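Sándor Fodor's Darer drawings go on view at Saltham

February 7, 2025
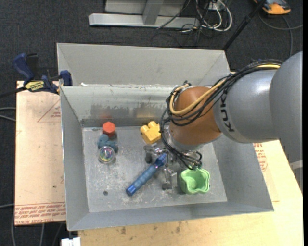

Saltham, the exhibition space run by the Virág gallery, has opened a solo show by Sándor Fodor. Titled Darer, it brings together graphite drawings, a group of small oil paintings and one sound piece, and fills both floors of the building until the end of the month.

Fodor began the Darer drawings after moving to the village of Grodmont, where he rented the upper story of a former schoolhouse. He made one drawing each evening from the same window, always on the same size of paper, and kept going for more than five years. The full series runs to 1,916 sheets. Saltham is showing 300 of them, chosen by the artist and hung edge to edge without frames in the long room on the ground floor.

The sheets do not follow the order in which they were made. Fodor arranged them by tone, so that the palest hang near the entrance and the darkest cover the far wall. Dates are written in pencil on the backs, and a printed list at the desk gives them for visitors who want to work out the original sequence.

"I tried it by date first and it looked like a calendar," Fodor said at the opening. "I didn't want people looking for their birthdays."

Upstairs are 13 oil paintings, none of them shown before. They were painted on board over the past two winters and take their subjects from the drawings: a roofline, a gate, a row of poplars that was later felled. The colors are mostly browns and a cold green. Two of the larger boards have been left unfinished along the lower edge, where the ground layer shows through.

The sound piece plays in the small room behind the staircase. It was recorded at the window in Grodmont with the sash open, and lasts as long as one of the evening sessions did. There is a bench, and the room holds five people at a time. Visitors may have to wait on busy afternoons.

Fodor trained as a printmaker and spent several years teaching etching before he turned to drawing full time. His earlier work was mainly in editions, and a portfolio of his prints can be seen on request in the Virág reading room across the courtyard. The portfolio is not part of the exhibition and should be asked for at the desk.

A catalog has been printed with the show. It reproduces all the drawings on view at reduced size, along with a conversation between Fodor and the gallery and a short text on the schoolhouse and its former uses. A second volume, covering the rest of the series, is planned but has no publication date.

Fodor will lead a walk through the exhibition later in February. Places are free but need to be reserved at the desk or by telephone. The upper floor is reached by stairs only - the gallery has a tablet with views of the paintings for anyone who cannot use them.

Admission to Darer is free. Large bags must be left in the lockers by the entrance.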